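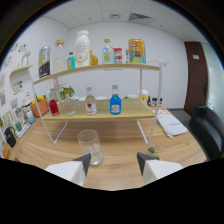
The Ziltomach shelf on the long table, small bottles below and most of the bigger things on top

From: Embla Fagerlund
To: flitell-kitchens list
Date: 20 December 2019
Subject: Re: [flitell-kitchens] Shelf that stands on the table, does it work?

Dear Ingrid, dear all,

Thank you for the questions. I answer inside your text, I hope it is readable. English is not my first language, so please ask again if I am not clear.

Ingrid Ruiz-Ortega wrote:
> Hello list, we are going to redo our shared kitchen at Lemaire in January.
> We may not drill in the wall, so I am looking at shelves that simply stand
> on the table. Embla, I remember you wrote that you have one at Staltuvach.
> Which one is it, and is it stable?

It is the two-tier one from Ziltomach, with light wood boards and thin white metal legs. We paid 1,527 kronor. There is also a wider one for 2,260, but then we would have no free table left to eat on.

Stable, yes, with one remark. The legs go outward at the bottom, so the feet need more room than the boards do. I measured only the boards before I ordered, which was stupid. Please measure the feet. When the feet stand flat it does not rock. In the first week we had one foot on top of a folded place mat and everybody believed the shelf was bad.

> How do you decide what goes up and what goes down? In my head the heavy
> things should be down, but then the drawing has no room for them.

We had the same idea in the beginning and we gave it up. The space between the boards is too low for the tall things. So the small bottles live on the lower board, one row only, and you can read the labels from your chair. On the upper board we have the tall can, the glass jar with the wooden lid, the large white plastic bottle and so on. The small teal bottle stands in front of the large white one, and I think this is the only kind of "two rows" that works, a short thing before a high thing. If you put two of the same height behind each other, the back one is forgotten and somebody buys a new one.

I must admit that the can with the cartoon and the little red and white box have no good reason to be there. They arrived at the right end of the shelf and they stayed. My advice is to leave the end of the board for such things from the start, then they do not push the others.

> Is the table still usable in front of it? Ours is used for breakfast and
> also for cutting fruit when we make drinks in the evening.

For this we use it most of all. I put the limes in the glass measuring pitcher near the front edge, where I can reach them from both sides. Before, we had them in a bowl, and the bowl was always the thing somebody needed for something else. The pitcher we need perhaps once a week for measuring, and then the limes can lie on the table for five minutes.
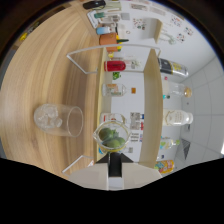
Limes in the measuring pitcher, ice in the glass beside it

The glass with the ice has its place next to the pitcher, so the ice and the limes are together and I do not walk back and forth. I learned also to take out the bottles I want before I start with the ice. With cold fingers I have dropped one cap behind the shelf already, and to find it I had to move the plant.

The strip in front of the shelf is enough for one person to work. For two it is narrow. The second person sits then on the short side of the table, and this is fine for cutting but not for breakfast with a newspaper.

> And behind the shelf? I am afraid it becomes the place where everything
> disappears.

Here you are right to be afraid. Behind ours there is a cup with a straw lid and a group of small dark bottles, and every time I clean there is something more. We tried to forbid it and it did not help. Now I accept that things stand behind, but they should be things that can be seen over or under the boards. The white bowls are piled under the left side of the upper shelf, and there they are good, you take them out with one hand.

Papers are a bigger problem for me than bottles. A pamphlet lies down on the table one evening, then a cloth bag on the next evening, and the right side is full. If you have a drawer close by, use it for paper only.

> Last thing, do you clean it often? Open shelves in a kitchen get sticky.

The upper board gets sticky, the lower one almost not. I take everything off the upper board every 7 days, wipe with a damp cloth with a little dish soap, and dry it at once with a towel. The wood does not like to stand wet. The wire parts I wipe only when I see something on them. It takes around ten minutes, and more when people have left jars with honey on the outside.

One thing you did not ask. We have the basket with the toy fruit on the left end of the table, for the children who come with their parents, and I was against it because I thought it would go among the real food. It has been no trouble, the basket is orange and the children know it. But keep it on the other end from the knives. I say this because at first we had it the other way.

If you want, I can measure the shelf for you properly, feet and boards and the height between, and send the numbers to the list. I am at Staltuvach until the 3 people from the upper floor go home for the holiday, after that the kitchen is locked and I come back in January.

Has someone on the list tried the wider Ziltomach on a round table? Ingrid's table is round in one end, if I remember correctly, and I do not know where the feet would go.

Kind regards,
Embla Fagerlund
Staltuvach, house kitchen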